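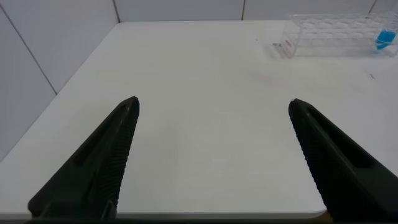 The white table

Community > Groups > Nellidik Seed Library > Minutes

5 min read

We use cookies to remember your settings. By staying on this site you agree to our cookie policy.

Nellidik Seed Library, August get-together, as written up by me, Domnica Oprea

I'm on minutes again because I lost the coin toss, so you get my version. Eliseo Alvarado ran the meeting. We started at 6:40 p.m., ten minutes late, mostly my doing (I had the key and was still looking for parking). Apologies came in from the Bodnár family, all of them, who are at the lake until school starts.

Last month's minutes

Read and passed, with one fix. I wrote that the purple pole beans came from Onska. They didn't, they came from the Bodnár garden, and Onska gave us the yellow wax ones. Sorry to both! I've changed it in the binder and online.

Seed returns

Returns are slow, same as every summer, but the lettuce is in and there is a LOT of lettuce. If you borrowed lettuce in spring and haven't brought any back, please don't feel bad, we're fine for lettuce until the end of time. What we do want is peppers, any kind, and the small white cucumber. Eliseo asked people to write the year on the envelope as well as the name. I asked people to write the name at all. We've got 3 envelopes in the drawer that say "good one" and nothing else, and if any of those are yours, please call me before I plant them and find out.

There was a long talk about tomato seed and whether you really have to ferment it. Eliseo says yes, a few days in a jar with some water, then rinse. I've always just smeared mine on a paper towel and it works okay for me, though they do stick and I end up planting bits of towel. We agreed the library will take both kinds as long as they're fully dry. I'm putting that in writing so we don't have to have this talk again in September.

The freezer

We had a quote for a used chest freezer, $156 delivered. Half the room wanted it and half thought seeds do perfectly well in a cool closet. I'm in the closet camp for beans and peas, but I did like the idea of freezing them for a few days first to deal with weevils, which got into my own jars last winter and I'm still mad about it. In the end we voted to wait. Eliseo will ask whether we can borrow freezer space at the church kitchen for one week in October. If they say no, the freezer goes back on the list.

Envelopes and labels

The price of coin envelopes went up again. A box of 200 will get us into the new year if people stop taking extras (I know who you are, and I'm one of you). We looked at folding our own out of old catalogs. I brought a few I'd made and they looked great, but the lettuce seed ran straight out of the corners and onto my lap. Fine for beans, then. Anyone who wants to fold some at home, take a stack of catalogs from the shelf by the door.

Labels: the new ones smear. We're going back to pencil.

Swap day

This was the big one, so I'll try to get it all down.

Swap day will be the first weekend in October, 10 a.m. to 1 p.m., same parking lot as last year, moved indoors if it rains. Last year we had over 90 people and ran out of beans before eleven, so this time half the beans stay back until noon. I think that's a great idea – people who work mornings never get a look in.

The Tratumness garden group want a spot and they'd bring garlic for planting. Everybody was happy about that. They asked if they could sell it, and we said no, swap only, same as for everyone else, but they can leave a sign with their phone number. Eliseo will let them know, nicely.

We need two canopies and somebody with a truck. We also need a person to do the kids' corner. I did it last year and loved it, but I came home with squash seeds glued in my hair and would be glad to share the job.

No cake sale this time. We talked it over and it pulls too many people away from the tables. Coffee yes, though, if I can find the big urn. I thought it was in the hall closet and it isn't.

Other things

The padlock on the shed is stiff again. Push in, then turn.

Somebody left a blue lunch bag after the July meeting. I took it home and washed it, so just ask.

Eliseo would like to stop running meetings after Christmas – he's done it for a good long while and wants a rest. Please think about whether you'd like a turn. It's mostly reading a list out loud.

To do

Eliseo: church kitchen, Tratumness group, canopies
Me: envelopes, coffee urn, notice for swap day
Everyone: peppers!

We finished at 8:15 p.m. Next meeting is in September, same time, and I'll try to be early with the key.

Get our seed news by email. Sign up for the monthly newsletter.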